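Lucero Rivadeneyra wants a machine that can lift a drinking glass off a tray, turn it over and put it down on a trivet. She has wanted it for 9 months, and she is building it in the back half of Gilgate, the shared workshop behind the old Ross tire store, with Yu-na Sun doing the wiring and Wálter Henao cutting parts. They call it Ollitura. I went over one afternoon in April expecting to be sold something.
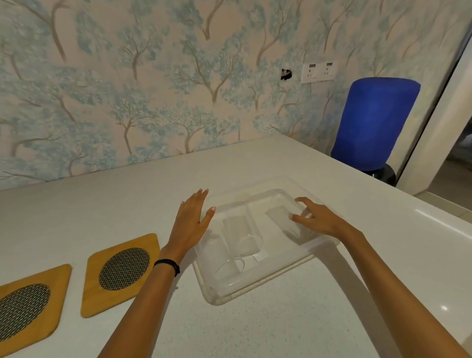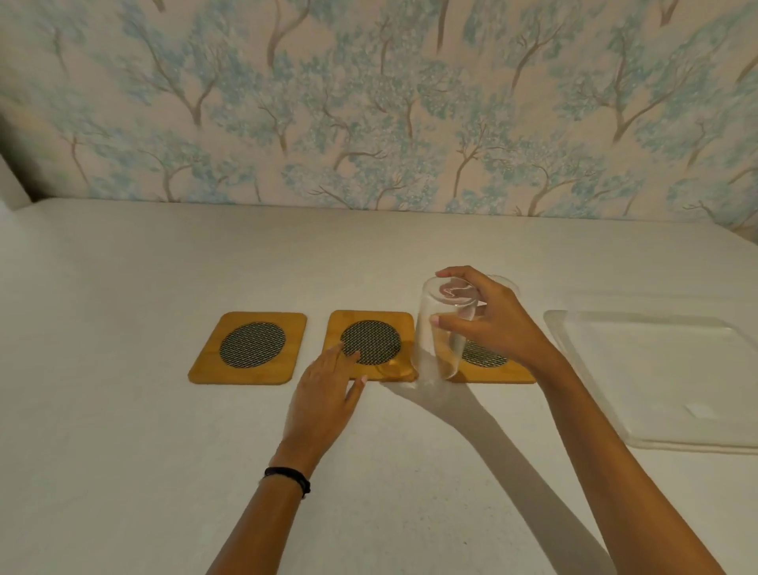
Clear glasses, a clear tray and square trivets, all on a white tabletop.

HOME BUILDS

"Everyone asks why glasses," Rivadeneyra said before I had sat down. "Because a glass is the thing I'd want help with. I don't need a robot to stack blocks for me."

I asked whether she needed a robot at all. She took that better than I would have. Her aunt, Consuelo Urrego, has bad hands and has given up on the good tumblers, and the first sketch of Ollitura was drawn at her kitchen table. Urrego herself is not convinced. When I reached her by phone she told me she had bought plastic cups and was happy with them.

The budget so far is $749, most of it spent on motors. Two of those came from a seller called Wosari and had to be replaced after they started skipping under load. Sun showed me one of the dead ones, which she keeps in a coffee can with the stripped screws. "I'd buy the bigger size next time," she said. "I said that the first time too, but I got outvoted."

The part they all argue about is the seeing. A clear glass in a clear tray gives a cheap camera very little to go on, and the software they started with kept finding shadows and reaching for those. Sun's answer has been to study how people do the job by hand, over and over, and to write down where the fingers go before they close. Henao thinks this is a long way around.

"Put a strip of tape on the glass," he said. "Done. The camera finds the tape."

"Then it's a robot for glasses with tape on them," Sun said.

"Which is one more kind of glass than it can do now."

I was on Henao's side, and said so. Rivadeneyra was not pleased with either of us. Her view is that if you change the kitchen to suit the machine you have built half a machine, and she has a point, though I've been hearing it from hobby builders for years and most of them end up using the tape.

Then they ran it. The test was 20 tries with one tumbler, starting upright, no flipping. The arm managed 5 before Rivadeneyra stopped the count to tighten a belt. On the good ones it moved so slowly that I had time to write down the whole motion as it happened. On the bad ones it closed on air an inch to the left, waited, and carried nothing to the trivet with great care. I asked what the flip looked like. Sun said the flip was not ready for company.

Dayana Giraldo, who rents the next bench and repairs sewing machines, had been listening. She wanted to know what happens when it squeezes too hard. There is a current limit on the gripper motor, Henao told her, and he set it by trial. How many glasses did that take? He went to look for a wrench.

I pressed Rivadeneyra on what would count as finished. She said her aunt using it for a week without calling her. I asked when that might be, and she said fall, and Sun laughed out loud, and she changed it to next spring.

There are things I liked. They keep a log of every failure in a spiral notebook, in pen, including the embarrassing ones. They haven't made a video with music on it. And none of them used the word "revolution" while I was there.

Still, I did the dishes when I got home, glasses included, and I can't say I felt the lack of a motor. Rivadeneyra has promised to call me when the flip works. I gave her my number and told her to take her time.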